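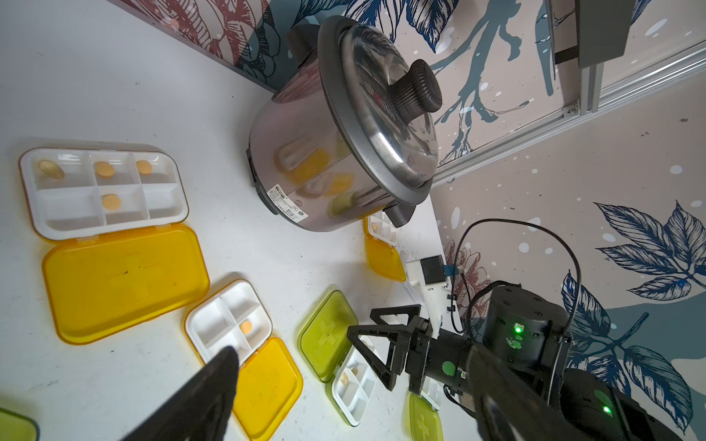
Chapter 9
Small Boxes, Small Doses: Storing Things Taken by the Piece

Most of this book so far has dealt with goods that come in quantity. Flour, rice, soap powder and potting soil forgive a sloppy hand. Scoop out a little too much and the worst you get is a dense loaf or a very clean shirt. Tablets are less easygoing. They are taken one or two at a time, on a schedule, by people who are often half awake, and a household that can find its good scissors in the dark may still be unable to say whether anyone swallowed the morning tablet.

The pill organizer is the usual answer, and this chapter treats it as seriously as Chapter 4 treated the pantry. It is a box with walls inside and a lid on top. A large one may have six compartments in two rows of three, a smaller one only four, and either can be filled by anyone who can count to six and is left alone for a few minutes. The trouble is that few of us are left alone, and the counter where the filling happens is also where supper happens. An electric cooker at the back of the table is a fine appliance and a poor filing assistant.

9.1 What an empty compartment means

Look at the largest organizer in the opening photograph, the one with the yellow lid lying open. Four of its six compartments hold a round tablet and two hold nothing. Is the box partly filled, or partly used? You can't tell, and neither could a visitor to the kitchen. An empty compartment may mean "taken," "not filled yet," or "the phone rang." The box gives the same blank look for all three.

We will call this the empty cell problem. It turns up wherever people store things by the piece: in egg trays, in seed drawers, in the coin rolls at the back of a desk. The cure is a rule about order. A household that always fills from the top left and always empties from the top left can read its own box at a glance. A household that fills wherever a finger happens to land has bought some walls and a lid and very little else.

9.2 Lids, colors and other promises

Lids come in colors, and buyers like colors. Yellow for one person and green for another is a sensible plan until someone brings home a third organizer because it was on sale, and it is also yellow. From then on the color says only that the box is one of the yellow ones.

A color code needs three decisions, made before the boxes are bought:
What the color stands for (a person, a time of day, or a place in the house).
Where that meaning is written down.
What happens when the store is out of green.

The third is skipped so often that we gave it its own exercise.

9.3 The Wornwood kitchens

Much of this chapter leans on the Wornwood survey, which looked at 200 home kitchens and recorded 1444 small lidded containers of every kind, from spice tins to pill boxes. Of these, 1311 carried no written label. Their owners were, as a group, quite sure they knew what was inside. When asked to open the containers and check, they became a more thoughtful group.

The survey was repeated one March in the town of Sokwood, with a shorter form and better coffee. Section 9.6 compares the two sets of results and explains why the Sokwood households labeled their spices with care and their tablets hardly at all.

9.4 Before you go on

You will need a flat surface, cleared. Cleared means that the cooker has gone back to its own spot and the mail has gone anywhere else. You will also need two or more small boxes with compartments and a bag of dried beans. Use beans for every exercise in this chapter. They roll about much as tablets do, they cost next to nothing, and a lost one under the stove is of interest only to mice.

Keep real medicine in the container it came in until you have read Section 9.5, and ask a pharmacist before moving any of it. Some tablets do not keep well outside their original packaging, and a tidy box is no help with that.

Terms used in this chapter: compartment, cell, fill order, draw order, color code, orphan lid. The last is defined in Section 9.7, although anyone who owns a drawer of plastic tubs has met one.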